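Binton Community Center
Gallery: Room 6, Shared Activity Table

Room 6 is open to residents of Binton and the surrounding district throughout the year. The main table is used for supervised play in the morning, craft sessions after lunch and general household sorting during the September collection. 

Tables in Room 6 are covered at all times while in use. Cloths with a printed grid are preferred, as the squares help younger participants line up their pieces and keep their own work apart from that of a neighbor. Cloths are changed every Friday, and any cloth with marks that do not wash out is kept for paint and glue sessions.
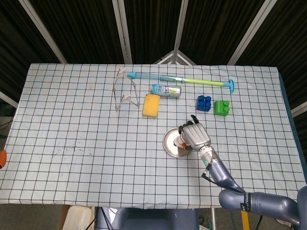 Large building bricks remain the most requested item in the room. The full set is held in the Varnik cabinet beside the door and contains 266 pieces, which are returned to their bins by color at the close of each session. Bricks with two studs are stored separately from the larger sizes. Families are asked not to bring bricks from home, as these are difficult to tell apart from the center's own.

Sponges
Yellow sponges are supplied for wiping down the tables and for printing with paint. A sponge that has been used for paint should be placed in the marked tub and should not be returned to the sink.

Drink cans
Cans are accepted for sorting activities and for the recycling collection. They must be empty and rinsed. Crushed cans may be placed directly in the collection bin.

Wire stands and frames
Small metal items are for use by participants over the age of 5, with an adult at the table. Folding pieces should be put away flat on the upper shelf.

Long plastic toys
Toy sticks and similar items are kept in the tall Pusico container. They may be used at the table or on the floor mat, but are not permitted in the corridor.

Visiting the room
Sessions last 90 minutes and may be reserved at the front desk for groups of up to six. The final ten minutes are set aside for clearing the table. Requests for additional materials should be submitted in writing to the Samonte Household Program office on the ground floor.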